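Washed cotton sheds less fibre after a slower first cycle, Tutberg study finds

8 May 2024 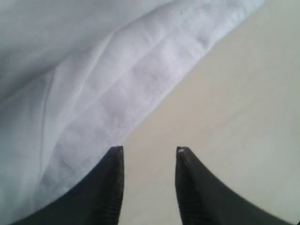 Plain white cotton loses most of its loose fibre in the first few washes, and the amount lost depends more on drum speed than on water temperature, according to a study from the textile testing laboratory at Tutberg. The results were released with a short technical note and a table of measurements for each fabric tested.

The work was led by Setsuko Imai, who has studied fibre loss from household textiles since moving to the laboratory from Miyazaki. Her group bought woven cotton from the normal retail supply, cut it into test pieces of equal weight, and washed the pieces in domestic front-loading machines fitted with a fine mesh filter on the outlet. The filters were dried and weighed after every cycle.

In total, 3851 filter weights were recorded. The fabrics covered bed sheeting, shirting and a heavier cloth sold for tablecloths. All were undyed or bleached white, so that dye loss would not affect the readings. Each piece was hemmed on four sides with the same polyester thread, as raw edges fray and would have hidden the loss from the cloth surface.

The main finding concerns the first wash. Pieces washed at the lower drum speed released 37 per cent less fibre in that cycle than matched pieces washed at the standard speed. The gap narrowed with each later wash but did not close. By the end of the trial the pieces started at low speed had still lost less fibre overall, even though all later cycles were run at the standard setting.

Temperature had a smaller effect. Raising the wash from cold to warm increased fibre loss in the sheeting and the shirting, but the change in the tablecloth fabric was within the error of the method. The group did not test very hot programmes. Detergent type was held constant, and the note gives no results for fabric softener.

Imai's explanation is mechanical. New cotton cloth carries short fibres that are held in the yarn only by friction, together with the remains of the starch or other size used in weaving. In a fast drum the cloth is dropped and folded more often, and the yarns rub against each other while the size is still dissolving. Fibres that would otherwise have settled back into the yarn are pulled free. A slower first cycle allows the size to wash out with less rubbing.

Microscope work supports part of this account. Samples taken after the first wash showed more raised fibre ends on the high-speed pieces. The count was made by hand on a fixed area of each sample, with the operator unaware of which setting had been used. The note describes the agreement between two operators as good for sheeting and fair for the heavier cloth – the latter has a less regular surface and is harder to score.

Katsuhiko Ikeda, a fabric engineer at the finishing firm Fasix, said the result matched what finishers see when cloth is rinsed at the mill. "A gentle rinse before the cloth is cut takes out most of the size. If that step is skipped, the first household wash does the job, and it does it roughly." He added that pre-rinsing uses water and drying energy, and that the saving in fibre would need to be set against both.

The study has limits. Only one make of washing machine was used, and the loads were smaller than most households would run. A fuller drum may give different results, as the cloth has less room to fall. Blended fabrics were left out altogether. The filter mesh also lets the finest fragments through, so the weights given are lower than the true loss.

A second laboratory, at Gristitham, began repeating the sheeting tests in March with larger loads and a finer filter. It is using cloth from the same bolts where stock remains. Results for the first set of pieces are expected later this year, and the Tutberg group plans to add cotton and linen blends once the two sets of measurements have been compared.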